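Section 4: Bagging and storing soft goods in blue film bags

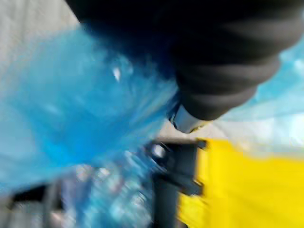 Use the blue bags for anything that has been washed and is going back on the shelves: cushion covers, table linen, curtains, spare bedding. Clear bags are kept for items still waiting to be looked at. Please keep to this even when one colour runs short. If the blue bags are low, tell Rigoberto Mendoza and he will order more from Zadton.

4.1 Before you start

1. Clear a flat surface and wipe it down. Crumbs and grit work their way through thin film very quickly.
2. Check that the item is fully dry. Feel along the seams and inside the corners as well as the middle. If there is any doubt, hang it up again and come back to it the next day.
3. Take one bag from the pack. They cling together, so rub the open end between finger and thumb until the two layers part.
4. Have a label and a pen ready. Write the label before the bag is closed.

CAUTION: Thin plastic bags can cause suffocation. Keep them away from babies, children and pets, and do not leave loose bags on the floor or over the back of a chair.

4.2 Filling the bag

1. Fold the item to the width of the shelf, with the fold facing you.
2. Open the bag and turn the top edge back on itself to make a cuff. This keeps the mouth open and leaves both hands free.
3. Slide the item in, fold first. Do not drop it in from above.
4. Push the item down gently with the flat of the hand until it reaches the bottom seam. Rings and long nails will go straight through the film.
5. Turn the cuff back up.
6. Put the label inside, against the front, so that it can be read through the plastic.

Note: The film creases as soon as it is handled. Creases do no harm, and there is no need to smooth them out except over the label.

Large curtains should go in one to a bag. Napkins and small covers can share, up to 40 in a bag, provided they are from the same set. Do not mix sets to fill up space. Emiliano Bautista had to unpack most of the Dukonville linen in January for exactly this.

4.3 Closing the bag

1. Lay the bag flat and press the air out, working from the bottom seam towards the mouth.
2. Fold the mouth over twice.
3. Fix with 2 strips of paper tape. Do not use parcel tape -- it tears the film when it is pulled off and the bag cannot be used again.
4. Put the bag on the shelf with the folded end to the back.

Items that are old or fragile are not to be sealed. This includes everything in the Manríquez boxes and the embroidered cloth dated 1945. Wrap these in tissue and ask Zyanya Cervantes where they should go.

4.4 Reusing bags

A bag may be used again if it is clean and has no splits. To check it, hold it up to a window and look along both seams. Small holes show up as bright points. Old labels must come out first, including the ones that have slipped down behind a fold.

Gather used bags by hand, squeeze them into a loose bundle and put them in the tub under the bench. They spring open again if left on the worktop and are easily knocked off. Split bags go in the soft plastics sack -- not in the ordinary bin.

4.5 If something goes wrong

Mist on the inside of the bag: the item was packed damp. Open it at once, take the item out and air it. Throw the bag away.

Bag splits while filling: the item is too wide or has a sharp fastening. Refold it, or cover hooks and zips with a scrap of cloth, and start again with a new bag.

Label cannot be read: replace it. Copy the shelf number from the stock book, not from the old label. The current book ends at 491.

Section last revised February 9, 2020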